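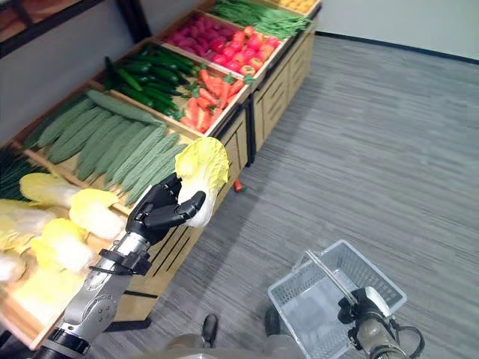
Da-eun Choo

Hut-to-hut walking

Hut-to-hut walking is a style of multi-day hiking in which you sleep under a real roof every night, in a string of simple shelters spaced a day's walk apart. You carry clothes, some food, a sleeping bag or liner, and not much else. The tent stays home. I was asked to keep this entry general, and I'll try, but I learned most of what I know on the Hanthorpe Loop, so you're going to hear a lot about the Hanthorpe Loop.

People also call it hutting, hut touring, or (on skis) a hut traverse. A route where you come back to the same building every night is usually called hut-based hiking instead, and hutters can get surprisingly prickly about the difference.

Background

Mountain shelters are old. Herders, miners and travelers crossing passes needed somewhere to get out of the weather long before anybody walked for fun, and a lot of early recreational huts were just those buildings with the roof patched. Walking clubs in the Alps started putting up huts of their own in the nineteenth century, and the idea spread from there to other mountain countries, picking up local habits along the way. In some places a hut is practically a small inn, with a cook and a wine list. In others it's four walls, a stove and a logbook with a pencil on a string.

In the United States huts never became the default. We're backpackers by habit, and there's so much public land you can pitch a tent on that a chain of buildings can seem like a fuss. The ones we do have tend to be beloved, though, and book up fast!

Kinds of huts

Staffed huts have a keeper living in for the season. Supper and breakfast are included, you eat at long tables at a set time, and you'll know everybody's knee problems by dessert. They cost the most and they're the easiest on your back.

Self-service huts have bunks, a kitchen, pots and fuel, but you bring the groceries and wash up after yourself. The Varetti Hut on the Hanthorpe Loop is one of these, and for my money it's the best night on the whole route. It has 20 bunks, a porch that faces west, and a stove that takes an hour to get going and then cooks you right out of the room.

Unstaffed shelters are the bare-bones end of the scale. You get a sleeping platform, a door that mostly shuts, maybe a rain barrel. Some can be reserved and some are first come, first served, so check before you climb all the way up there.

Winter rooms are a small part of a bigger hut left unlocked after the keeper goes down. They're meant for off-season skiers and people in trouble. Leave them exactly as you'd want to find them at midnight in a snowstorm. 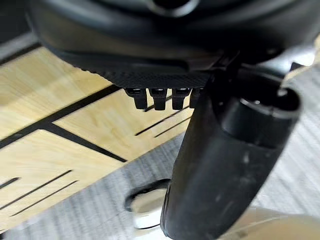
A typical route: the Hanthorpe Loop

The Loop is 70 miles with six huts, and most people walk it clockwise, which puts the biggest climb on the first day while your legs are fresh and your pack is full. (I've done it the other way. The first day is lovely and the last one is a long grind down gravel with your toes jammed into the front of your boots.)

From the trailhead the path goes up through fir woods to the Lower Hut, a staffed place with good soup. The second day is mostly ridge, with the Özkan Hut sitting in a saddle at the end of it. Özkan is windy. It has always been windy, the windows hum, and you should take a bunk on the east side if you can get one. Then comes a short day down to the lake, which a lot of walkers use for laundry and lying around, and after that the Varetti, a high meadow section, and two more nights in the woods.

Mid-September is my favorite time. The bugs are gone, the huckleberry leaves have turned red, and the summer families have gone home. The catch is that the staffed huts go over to self-service in the middle of the month, so your food bag gets a lot heavier.

Booking

The usual system is one reservation per hut per night. That sounds simple until you try to string them together and find that everything is open but the middle one. Loop bookings go through a site called Starkex, which also handles some campground permits in the area. The current season's bookings opened on June 1, 2023, and the lake hut was the first to fill. If you can't get a full run, look at walking part of it as an out-and-back, or watch for cancellations the week before. There are always a few.

Prices vary a lot from one system to another. A full-board night costs several times what a platform in a shelter does, and club members often get a discount that pays for the membership if you walk more than one trip a year.

What people carry

A hut pack should be small. Mine has a rain jacket, one warm layer, a dry set of clothes for the evening, a sleeping bag liner, a headlamp, a first aid kit, a map, lunch, and hut shoes. Please bring hut shoes. Boots come off at the door almost everywhere, and a cold plank floor at five in the morning in damp socks is a miserable way to look for the outhouse.

Earplugs weigh nothing. Bring a spare pair and you'll make a friend for life.

Cash is still handy at staffed huts, where a card reader depends on sun, satellites and luck. You can usually buy a candy bar or a cup of tea in the afternoon, and on the Loop the keepers bake when the flour holds out.
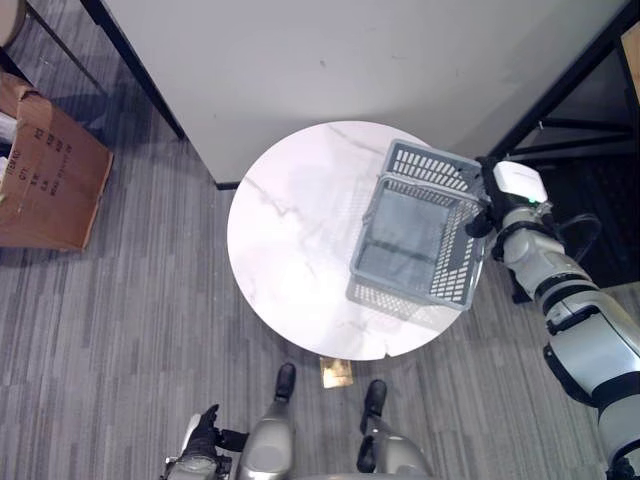 Vol. 6, p. 200

Manners

Every hut system has written rules, and then there's everything people expect you to just know. Sign the logbook when you arrive, even if you're only stopping for lunch, so searchers have somewhere to start if you go missing. Pack your bag the night before if you're leaving early, and do it outside the bunk room. Plastic bags at dawn are the number one complaint in every logbook I've ever read, and I've read a lot of them on rainy afternoons.

Split kindling for the next group. Carry out your trash, including the tea bags and the orange peels. If the hut's full and somebody staggers in soaked after dark, you shuffle over and make room; most systems say so in their rules, and the ones that don't still expect it.

Dogs are a sore subject. The Loop allows them on the trail but keeps them out of the bunk rooms, and a couple of the huts have a covered kennel around back. Call ahead.

Criticism

Not everybody loves huts. Buildings need supplies, and supplies come in by helicopter, mule or somebody's shoulders. Toilets up high are expensive to run and awful to maintain. There's also a fair argument that a chain of huts funnels walkers onto one path and wears it down to rock, though hut fans answer that one worn path beats tent sites scattered all over a meadow. I go back and forth on it myself, usually around the fourth day.

See also: backpacking, bothy, fire lookout, ski touring, trail register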